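Catch-all tub

A catch-all tub is a small, open household container, usually molded from plastic, that holds loose items with no fixed place of their own. It has no lid and is light enough to be carried with one hand when partly filled. The term covers both shallow basins with flared sides and deeper baskets with ribbed or pierced walls. In the Cavena district, where the type has been made since the 1970s, it is known as a cuker, after the Cuker molding works that first sold it.

Form and materials

Most catch-all tubs are rectangular with rounded corners. The rim is turned outward to stiffen the wall and to give the fingers a hold. Ribs serve the same purpose on thin-walled models, and they keep stacked tubs from sticking together. Bright single colors are common. Green and blue have long been the standard colors at Cavena, and pink was added to the range later.

The 1983 Haddad catalog listed 184 household moldings, 7 of them tubs of this kind. The largest was offered for laundry and the smallest for clothespins. A tub with solid walls could also be used for washing vegetables, and many households kept one for each purpose. 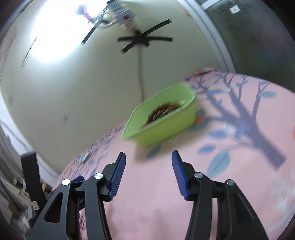
Lime-green plastic tub on a bed with a tree-patterned pink sheet.

Use

The tub has no single use. It may stand on a shelf for years with the same contents, or it may be filled and emptied several times in one day. Typical contents include sewing notions, hair ties, dried plant material, chargers and costume jewelry. Because the top is open, the contents can be seen from above and reached without moving the tub. The same feature lets dust in, and households that keep a tub for long storage often cover it with a cloth.

Tubs are commonly emptied and sorted on a bed. The surface is wide and soft, and round items do not roll as far on cloth as they do on a table. A plain sheet is preferred for very small pieces, which are hard to find against a printed pattern. Sorting usually starts with the largest items, and whatever is left at the bottom is tipped out last.

Beaded jewelry

Bead strands and bracelets are among the items most often kept in tubs. Strands stored together tend to tangle, particularly when the cord is thin or the beads differ greatly in size. Wooden beads are light and can be scratched by stone or glass. They are best taken out first and laid flat in a closed ring, so that the cord is not pulled at one point.

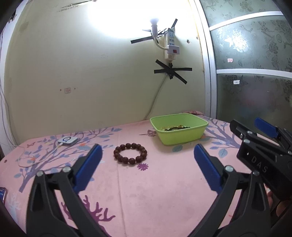 Loose beads from broken strands are generally left in the tub until they can be restrung. Sorting by color comes first, then by the size of the hole, which decides the cord. Elastic cord is usual for bracelets without a clasp. A knot in elastic cord should be hidden inside a bead where the hole is wide enough.

Care

Plastic tubs are washed in warm water with dish soap. Ribbed walls collect dust in the grooves and need a soft brush. Long exposure to sunlight makes the material brittle, and cracks tend to begin at the corners of the rim.

Collections

The Jekomden Museum of Household Goods holds 2,539 plastic containers, including 2 early tubs from the Cuker works. Both are on permanent display.

See also
Dishpan
Laundry basket
Bead stringing

Last revised 25 Jun 2019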